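The gripper that wouldn't let go

Jul 14, 2024

So I promised a cheerful post about finally getting the bedroom cleanup task running, and instead you're getting a fault report, because I spent most of the past few weeks chasing one dumb problem. If you only come here for the sourdough, skip this one!

Quick recap for anybody new. I've been teaching a robot arm to move plush toys in and out of a basket on a bed. I call the whole project Sosier (it was a typo for something else and it stuck). The arm is secondhand, the gripper controller is a Panatley, and the software gluing it all together is a pile of my own scripts called Flidivura that I keep meaning to clean up. Soft toys on a soft surface are a pain. Everything squishes, the mattress gives, and the force readings drift all over the place.

The trouble started in June. The arm would go in, close on a toy, lift it, carry it to the drop spot, and then just sit there holding on. No error, no warning light, nothing in the console. I'd send the open command and the log would cheerfully say "open: done" while the fingers stayed exactly where they were. The first time I figured I'd fat-fingered the command. The second time I got a little sweaty, to be honest, because a gripper that says it's open when it's closed is the kind of thing that gets somebody hurt. A plush banana doesn't care. My thumb would.

So I stopped everything and did what I should've done at the start, which was run the same pick over and over with the orange one and write down every single cycle.

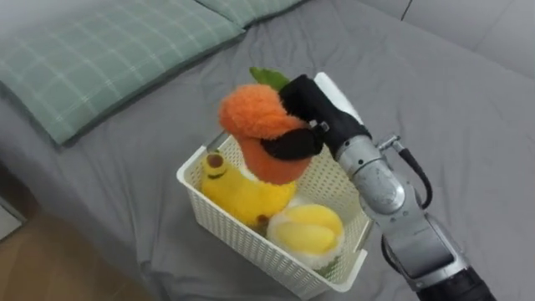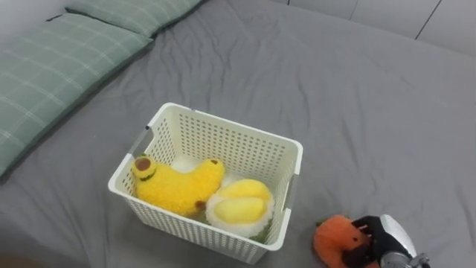
The orange one in the gripper both times, banana and the yellow one still in the basket.

I ran 141 cycles over a bunch of evenings. It stuck on 5 of them. That's a really annoying rate, by the way. It's rare enough that you can convince yourself you fixed it (I did, twice) and common enough that you can't ever walk away and leave it alone.

My first theory was fuzz. Plush toys shed like crazy, and I was sure there was a wad of fluff in the finger linkage. I took the whole thing apart on the kitchen counter, cleaned it with a toothbrush, and yes, there was fluff, and no, it made zero difference. Stuck again on the second evening after.

Second theory was the cable. I wiggled it, swapped it for a spare from the Vashisht kit, rerouted it, zip-tied it, un-zip-tied it. Nope.

What finally cracked it was the timing. I'd been logging the commands but not the replies, and once I put them side by side every stuck cycle had the same thing in it. The controller wants 200 milliseconds between a grip command and the next one, and if a second one shows up early it says thank you very much and throws it in the trash. My script was retrying the grip whenever the squeeze force dipped (soft toy, so it dips a lot), and every so often a retry landed right before the open. In the worst case the gap was 83 milliseconds. The open got tossed, and Flidivura wrote down "done" the moment it sent the thing, without ever checking that the fingers had moved.

So the controller was doing what its manual says, on a page I'd skimmed, and my code was lying to me. Great feeling.

Fixes so far:

Retries stop as soon as the arm starts moving toward the drop spot.

"Done" now means the finger position was read back and matches. If it doesn't match, the arm freezes and beeps at me.

The power cutoff moved from behind the nightstand to where I can slap it without leaning over the arm. I'm embarrassed that it was ever behind the nightstand.

I also made a rule that I don't pry the fingers open by hand with the power on, which I absolutely did in June, more than once. Please don't do that. If the thing decides to run the next command while you're in there, you're going to lose that argument.

I've only done a short batch with the new code, and no sticks, but see above about fooling myself. I want another full run before I trust it. After that it's on to putting toys back in the basket, and I already know the handle slots are going to catch on something.

If you're running a Panatley with your own scripts, go check whether you're reading the position back. And if anybody has a good way to get lint out of a finger joint without taking out all the tiny screws, leave a comment, I'm down to my last spare.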